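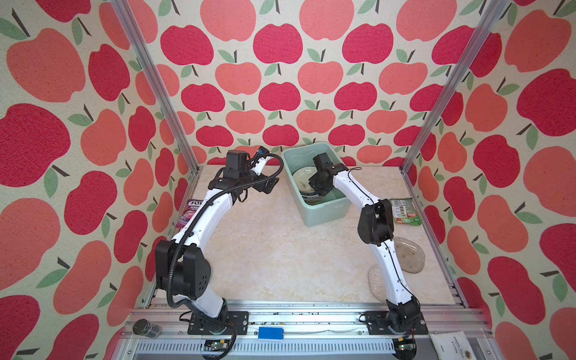
Can a machine do the dishes by hand yet, the way a person does at a sink?
Part of the job. It can get most plates out of a basin of water if someone has set up the basin and someone is standing nearby. The rest of what people mean by "doing the dishes" is still done by people.

Verna Kasprzak asked me to put that at the top of the entry so the Vidodside people don't have to read the whole thing to find it. The rest is the usual notes.

May 2018, Monday

Plates in water again. Same bench, two arms, mint-green basin at the back against the wall. Task as written on the sheet: take a plate from the basin, bring it out, set it down on the table, go back for the next. No scrubbing yet. Scrubbing is a separate sheet and I don't want to start it until the picking is boring.

Started late. The left arm complained about a joint limit on startup and I had to jog it back by hand and home it again. Same joint as last time. I wrote the angle on the tape on the control box.

Used the Fasix planner for all runs, with the slow profile. Tried the medium profile for a short while before lunch and went back. At medium speed the wave from the wrist going in moves whatever is leaning, and then the camera is looking at a different stack from the one it planned for. On the slow profile the water has time to settle before the fingers close.

Ran 100 picks over the day. 86 came out and were set down with no help from me. I counted a pick as good if the plate left the water, stayed in the fingers and was put down flat. I did not count how nice it looked. A few of the 86 were set down harder than I would do it in my own kitchen.

Where the bad ones went:

Missed the rim. The most common one. Fingers close on water next to the plate. The rim in the camera view is not where the rim is, because of the refraction, and the error gets worse when the plate is steep. We have a correction for it but it assumes the surface is flat and the camera is looking straight down, and at the wrist it hardly ever is.

Took two. When two plates of the same shape are nested close, the thin finger sometimes goes in behind the second one. Both come up, and then the back one slides. It slid back into the water every time today, so nothing broken.

Slipped on the way up. Happens near the surface. Under water the plate is held up a bit and the grip force looks like enough. Then it comes out, the full weight arrives, and the pads let it rotate. Verna thinks we should step the force up just before the surface. I think so too, but I want to see what it does to the thin-rimmed ones first.

Pushed it over. The arm touched the plate on the way down, the plate went flat on the bottom, and there was no edge left to pick. I stood that one up myself and logged it as a failure.

The flat-on-the-bottom case bothers me the most. A person slides a fingertip under it without thinking, or drags it up the side of the basin. Our fingers are too thick for the first and we have not taught it the second. For now we start each round with the plates leaning, which makes the task easier than the one in a real sink. I have put this in the log header so it goes along with the figures.

Glare. The overhead light puts bright marks on the water and the segmentation likes to call them rims. I turned the light down after the first set and it got better, then the plain light-colored plate got harder to find against everything else. Put it back to where it was. A polarizing filter is on the order list since January and still not here.

Patterns turned out to matter less than I expected. I had thought the printed plates would confuse it, with the lettering and borders. They went fine. The colored borders are a help, if anything, because the edge is easy to find all the way around. The scalloped one is a different matter. The fingers want a smooth stretch of rim and on a wavy one they either land on a bump and rock, or settle in a dip and hold very well. I would like to have it choose the dip.

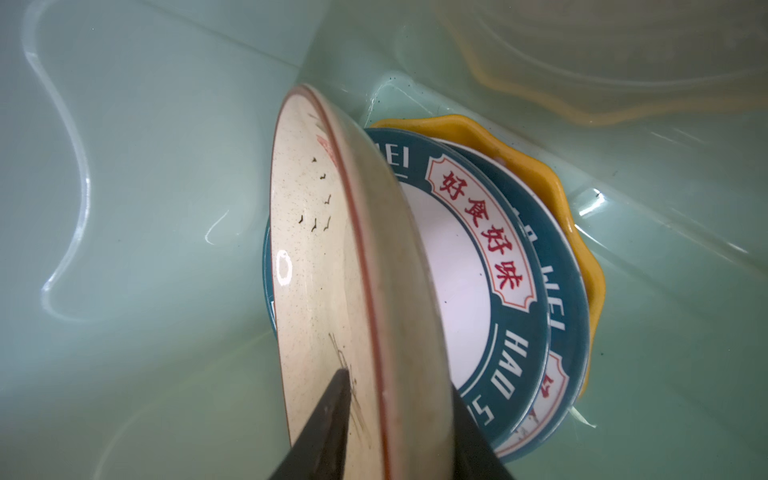 On the grip itself, the wedge shape is doing what we hoped. The long taper goes down past the rim without catching and gives us some face contact, so the plate is held between two surfaces and doesn't pivot as much as it did with the short square tips. We lost something in return. The long tips are clumsy for anything small, and I would not want to pick a teaspoon with them. Jarnalex offered to cut a shorter taper from the same drawing. I said I'd answer after the next set of runs.

Pads: the soft ones are better wet. The hard ones are better dry. I used the soft ones all day. They should be checked before the next session, I thought the one on the right arm had started to lift at a corner but I may be seeing glue.

Left arm. It did very little again. In theory it steadies the stack while the right arm picks. In practice the two of them over one basin get in each other's way and the planner parks the left one out to the side, holding nothing. A person washing up uses both hands the whole time, one to hold and one to work, and they swap without noticing. When we get to scrubbing we can't leave the left one parked. That is going to be most of the work on the Shin job and I don't think the schedule shows it.

Time. I didn't run a proper timing set, but the log gives it for free. A good pick on the slow profile is much slower than I am at the same thing with the same basin. I could clear it and have the plates stacked while the arm is still thinking over its second one. The arm doesn't mind cold water and doesn't need to talk to anyone while it works, which is worth something in a shop kitchen at closing, though less than the sales side would like it to be.

Teaching. We are now past 1,000 recorded demonstrations across all the wet tasks. Verna did a good share of those and she has noticed that her own style has changed. She goes in slower than she would with her bare hands and she always takes the front plate, and now the arm always takes the front plate as well, including when the one behind it is plainly the easier pick. I have asked for the next batch to be done by someone who hasn't seen the earlier ones. Failing that, she can do them with the order called out to her.

What I would tell Vidodside if they called tomorrow:

Picking plates out of standing water, known basin, plates leaning, somebody in the room - it can be shown to visitors.
Same thing with plates lying any way they like - not ready.
Cloudy or soapy water - not tried at all. I put in a drop of soap at the end of the day just to look. The camera lost the rims at once and I stopped.
Glasses - please don't ask yet.
Deciding whether a plate is clean - we have nothing for this. It may be the real job. A person looks, tilts it toward the light, rubs a thumb over it. We have a camera and no thumb.

Verna read this over and disagrees with me about the soap. She says the fix is to stop depending on the camera once the fingers are in the water and go by touch, the same as people do when the suds are up to the wrist. She may be right. We have motor current on the fingers and that is all the touch there is. I tried closing blind at a few positions along the basin wall to see if the current shows a plate. It does show something, but it looks the same for a plate as for the wall. Saved the traces anyway, they are in the shared folder under wet/blind.

Water on the bench is still a nuisance. The arm drips all along its path back from the basin and the puddle ends up near the base plates, where the boards are. I wiped down between rounds. We need a drip pause over the basin, say eight seconds, and then we will be even slower. Or a tray. I'd rather have a tray, and a cover over each of the boards whichever way we go.

To do:

Step the grip force before the surface, soft pads only, watch the thin rims.
Log the wrist angle with every miss so the refraction correction can be fitted to it.
Try dragging a flat plate up the basin wall, by hand on the controller first, then recorded.
Check the right-arm pad.
Chase the filter order again.
Answer Jarnalex about the taper.
Change the water before starting. There were bits floating in it by the afternoon and I don't want them in the training images for the next batch.

Left the basin to drain overnight and both arms powered off at the box. The left one will want homing in the morning.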